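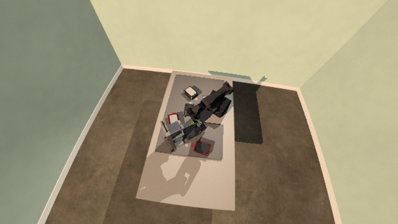
FOR IMMEDIATE RELEASE

Cillard opens grief sessions for kids, April

Free weekly group for children who have lost a sibling or parent. Ages 6 and up. Run by Kuldeep Joshi, family counselor. Parents meet next door, same hour, 4 pm.

"Kids don't grieve on a schedule. We go at there pace," Joshi said.

Room for 88 families thru summer. Funding from the Reddy Fund. Sign up at the front desk or call. Press contact: Wim Aerts, Cillard office.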